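Pultbridge Neighbors Help Board
Home > Household > Kids' Stuff and Small Clutter

Does boxing up small toys really keep a desk clear, or am I just moving the mess?

Posted by Viola Ferraro, 22 Jul 2021
Viewed 1,135 times

I keep reading that the cure for a desk covered in little toys is "give them a box." Every tidying article says it. I have tried it three times since June and I am not convinced. The box fills up, the box sits on the desk, and now I have a desk with a box on it.

The desk in question is my daughter's. She is seven. She does homework there, or is supposed to, and it is also where every toy vehicle, plush animal and eraser in the apartment ends up by evening. We have one of those big printed desk mats with a cartoon on it, which she picked out herself and loves. I thought a mat would mark off a work area. All it did was give the toys a nicer place to park.

My sister swears by a product called the Velent drawer tower. I looked it up and the reviews read like they were all written by the same cheerful person. 267 of them and hardly a complaint. I don't trust that. I also don't want to spend money on plastic drawers to hold plastic toys if a cardboard box does the same job.

So I would like to hear from people who have done this with a real child for longer than a weekend. Does the box work? Does it matter what kind? And is there any point in a picture mat on a desk meant for schoolwork, or does it just invite playing? Please don't send me links to blogs. I have read them.

Vittoria Fontana
Member, 874 posts

I was as doubtful as you are, and I still am about most of it. We have used an open cardboard box for small toys for over a year. Some of what people claim for it holds up and some doesn't.

The claim I don't buy is that children will put things away "naturally" if the box is pretty. Mine didn't. She put things away when I stood there and said the box goes on the shelf in five minutes and whatever isn't in it stays out of bounds until tomorrow. A plain shipping carton would have got the same result, and for the first month that's what we used.

What does help is leaving the top open. We had a lidded bin before that and the lid was a disaster. If a kid has to move one thing to get to another thing, the toy goes on top of the lid, and then you have a lid with toys on it. With an open box she can drop a truck in from a standing position. It isn't neat inside and I stopped caring about that. 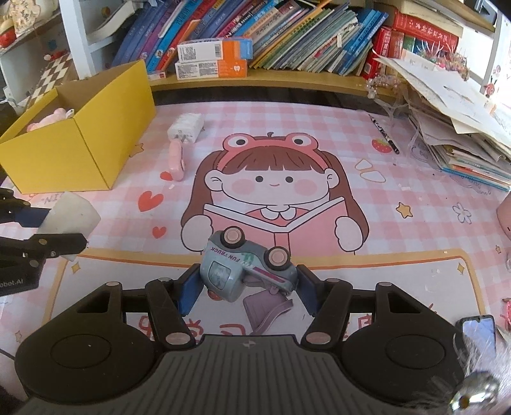 Should the box live on the desk or somewhere else?
Somewhere else, if the desk is for homework. Bring it over for the clear-up and for playtime, then put it on a low shelf or the floor beside the chair. A box that stays on the desk takes up the writing space you were trying to get back.

I had to learn that one the slow way. For weeks ours sat at the back left corner of the desk and I told myself it was tucked out of the way. It wasn't. She reached past it for pencils and came back with a toy.

On the size of box: go small. I know that sounds backwards. A big box just lets you put off deciding what to keep. Ours is yellow and would hold a pair of kids' boots with not much room to spare. When it's full, something has to move to the closet before anything else comes in. She complains about this. She also can't name what's in the closet, so I don't lose sleep over it.

Chargers and adapters are a separate problem. Don't let them go in the toy box, even for one night. Cords wrap around everything, and when you need the thing you will be digging under stuffed animals for it. We hang a cloth bag on the side of the desk for anything that plugs in. It is an ugly bag and I have no complaints about it.

As for the mat, I think you are blaming the wrong thing. We have a pink checked one with a cartoon girl reading a book. My daughter looks at it about as much as I look at the kitchen tile. It wipes clean with a damp cloth, and toy wheels don't scratch the desktop underneath. If yours does the same I would leave it alone. A plain gray mat would have collected the same toys.

I can't speak to the Velent tower. I have never owned one and I would be suspicious of those reviews too.

mrs_grendbridge
Member

We had the velent one. Drawers stick. My son pulled the bottom one all the way out the second day and it never went back in straight. Returned it to Marras on the bypass and they took it without a receipt, which surprised me.

Just use a shoebox.

Paperclip Pete
Member, 3,869 posts

Going to disagree with both of the above, a little.

A box is fine for a kid who plays with one thing at a time. Some kids line things up. If yours has a parking lot going with all the vehicles in order, dumping them in a box every night is a fight you will have every night. For those kids a shallow tray works better, since you can lift the whole arrangement off the desk and put it back the next day. I used a baking sheet with a rim. It cost me nothing, we already had it.

I'd also question whether the desk needs to be clear all the time. Clear for the forty minutes of homework is a much easier target. You said she's seven. At that age mine did half the worksheets on the floor anyway and I gave up arguing.

Agree on keeping chargers out. Disagree on the closet rule, which sounds like a lot of policing for a few toy trucks.

Viola Ferraro

Thank you, this is more use than the articles. I am still not sold on the box but I will try a smaller one and keep it off the desk. Pete, she does line things up, but only the animals. The vehicles go everywhere. So maybe a tray for one and a box for the other, though that is now two containers and I started out complaining about one.

The mat can stay for the time being. I'll report back when school has been in for a few weeks, and if it hasn't worked I intend to say so.

Replies to this topic are open. Sort by: oldest first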